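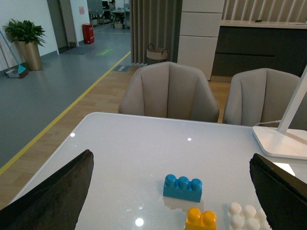
Blue, yellow and white bricks on the white table

Hello all,

On 9/1/23 someone on the list wrote:
> Does anyone know if the Grirneck community minibus still does the
> Zerkton run? My mum used to get it to the clinic and the number
> on the old leaflet just rings out. Also is it true they have
> got rid of the one with the lift?

Yes, it does still run! The leaflet is well out of date, I'm afraid (I've got a drawer full of the things, printed 200 and we must have given away half). The Zerkton run is now the 132, it goes from outside the Lefèvre bakery and you don't have to book for the clinic any more, just turn up a bit early.

The lift one hasn't gone, it's only off the road having the ramp side looked at. It's done 2000 miles since its last service and the rear door had started sticking, which is no fun at all in the rain with a wheelchair half in and half out. I'm told it'll be back in March. Until then we've got the loan of the Anier bus, with 3 wheelchair spaces but a horribly high front step, so do tell your mum to ask the driver for the box to stand on.

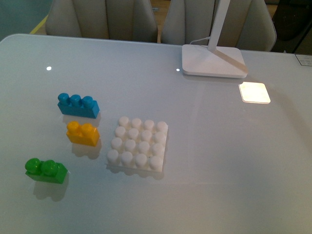

Fares are the same as before, and passes are fine all day on that route. Coming home is the awkward bit – the last one leaves the clinic before the late appointments finish, and I've moaned about it more than once. If enough of you would use a later bus, drop me a line off list with the time you'd want and I'll take it to the next drivers' meeting.

Bye for now, and mind the roadworks by the bridge!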